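In Defense of Leaving the Lid Off

My mother believed in lids. If you put a jar down without its lid for as long as it took to butter one side of a piece of toast, she'd have it screwed back on before you got to the other side. I grew up in that kitchen and I assumed for years that this was just how decent people behaved, like wiping your feet.

I don't think so anymore. I've lived in Prododcombe for 14 years now, in a place with one good stretch of counter, and somewhere along the way I became a lid-off person. Only while I'm working, mind you! I'm not a monster, the lids go back on eventually. But while there's something going on at the table, I want everything open and I want to be able to see into it.

My case is pretty simple. When you're cooking (or gluing, or painting a chair, or mixing up whatever it is you mix up) you have two hands and they're usually both a mess. Every closed lid means stopping and wiping your fingers, then twisting, then finding somewhere to put the lid, and a minute later doing the whole business in reverse with worse fingers. I make a lemon dressing that goes through five containers. If I closed each one after each spoonful I'd still be standing there at dinnertime.

And then there's where the lid goes. I have opinions on this too, sorry. It goes on the table, flat, out by itself, a good way from the jars. Put it right beside the jar and your elbow will find it. Put it in your apron pocket and it's gone until laundry day. Out on the bare tabletop with nothing near it, you can't miss it, even a little one.

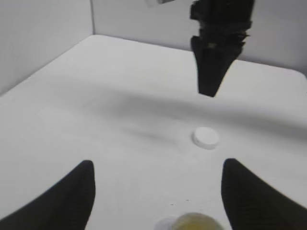 Hultach wrote in after my last piece to say that this is all very well until something gets knocked over, and that a jar with its lid on can roll clear across a kitchen and lose nothing. A fair point, and one I've mopped up more than once. The worst was an oil bottle in August, the big one, and I was finding slick spots on that floor for weeks.

But I'd still rather clear some room than close the jar. Most spills in my kitchen come from crowding. There's the mail, the fruit bowl, somebody's sunglasses, the toaster we use twice a week, and you're trying to stir something in a gap the size of a paperback. Take all that away and an open jar is a pretty safe thing. I cleared my table down to the bare top last spring and I've kept it that way, more or less. The fruit bowl sneaks back.

White tops are good for this, by the way. I wanted a dark one from Terham for ages, paid 305 dollars for it, and spent two years not being able to see crumbs, which sounds like a plus until you put your sleeve in them. On white every speck shows up. You see it, you get the cloth, done.

My mother visits and goes around the table behind me, closing things. I go around behind her, opening them. We get a surprising amount of cooking done that way, and the dressing comes out fine.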